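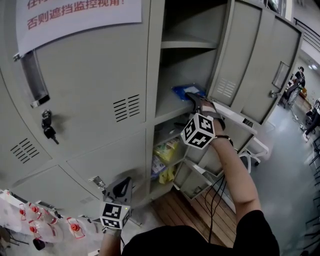 Shared metal lockers fill up with things people forgot they put there, and most of the trouble can be fixed in an afternoon. These steps are for a standard bank of gray steel lockers with a key lock and one inside shelf, the kind found in workshops, stockrooms and staff hallways. Work on one compartment at a time, with its door swung fully open. A package lying flat on the compartment floor near the front edge, like the blue plastic one with the white label, is in a good spot to start, as you can reach it without moving anything else.

Last updated: November

What you need

A trash bag, an empty box, a damp cloth, a dry cloth, masking tape, a marker and card stock for the door labels. If the hinges squeak, bring light machine oil too.

Step 1. Give notice

Post a note at least 7 days ahead saying which lockers will be opened. Zoi Drakos keeps the spare keys in our building, and she asks people to write their locker number on the sign-up sheet if they want to be there. Anyone who misses the date gets their things back in a box with the number on it.

Step 2. Empty the compartment

Take everything out, starting at the front. Put it all on a table or on a clean sheet of cardboard, and leave the floor in front of the lockers clear so the lower doors can open. Check the back corners of the shelf by hand. Small parts and keys end up there and you won't see them from standing height.

Step 3. Sort

Throw out torn packaging and anything leaking. Sealed packages with a readable label can go back. If the label is missing or worn off, put the package in the box and ask before using it.

Step 4. Clean

Wipe the shelf first, then the walls, then the floor of the compartment. Go over the vent slots in the door from the inside with a dry cloth. A wet cloth pushes dust into the slots and it dries there. Leave the door open until the metal is dry.

Step 5. Check the door and lock

Turn the key both ways with the door open. If it sticks, use graphite powder in the lock and keep oil for the hinges only. Look at the shelf clips while you are there. Ours are the Fetitz type, which bend if the shelf is lifted from one side, so lift with both hands.

Step 6. Put things back

Heavy items go on the compartment floor. Light items and anything used daily go on the shelf. Lay soft packages flat with the label up and don't stack them higher than the vents. Leave a gap behind the door so it closes without pressing on anything.

Step 7. Label

Cut the card to fit the holder on the door and write the contents in block letters. Tape a larger notice to a door only when it applies to everyone, and keep it off the handle and the vents. Replace it when the tape starts to lift.

A bank of 9 compartments takes two people one afternoon. Vangelis Vrettos does the upper row and I do the lower one, then we trade for the lock check. Return all keys to the hook board the same day and write down any lock that needs replacing, with its number.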